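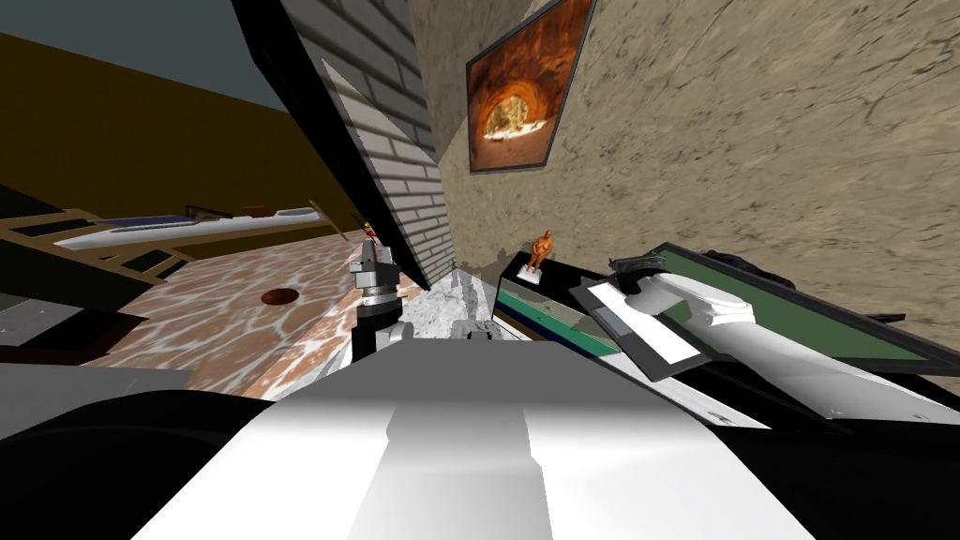 Según varios comerciantes de Mastudwood, medio punto más en el impuesto municipal sobre ventas les haría perder clientes frente a Turcotte, y pidieron que el informe lo dijera con esas palabras. Queda dicho. La objeción salió en las dos reuniones de barrio y no tenemos todavía datos de caja para confirmarla ni para descartarla.

Informe de avance a la Fundación Ivesier
Proyecto: información al votante sobre la consulta fiscal de Mastudwood
Fecha: 20/2/99

Trabajo realizado
Se imprimieron 2925 folletos con el texto íntegro de la propuesta, el destino previsto de la recaudación (alumbrado, bomberos y reparación de aceras) y el tipo actual. Los 2925 están repartidos. La encuesta telefónica se cerró con 1036 respuestas válidas. El cuestionario tenía 30 preguntas y resultó largo; muchas personas colgaron al llegar al bloque de vivienda, y esas llamadas no se cuentan como válidas.

La imprenta Jurora entregó con retraso la segunda tirada por un error nuestro en la tabla de tipos, que hubo que corregir. El coste de la corrección se cargó a imprevistos.

Resultados provisionales
La mayoría de los encuestados sabe que hay consulta, pero confunde el impuesto sobre ventas con el de la propiedad. El apoyo a los bomberos es alto en todos los distritos. El apoyo a pagarlo con este impuesto es bastante menor, sobre todo en el distrito sur, donde la compra diaria se hace ya fuera del término municipal.

Pendiente
Falta tabular las respuestas abiertas y celebrar el debate público, previsto para abril. El ayuntamiento no ha confirmado el salón de plenos. Si no lo cede, usaremos el instituto, que cobra por la calefacción.

Presupuesto
El gasto se mantiene dentro de lo aprobado, salvo la partida de teléfono. Solicitamos permiso para pasar a ella lo que sobra de transporte. Las facturas van en el anexo 2.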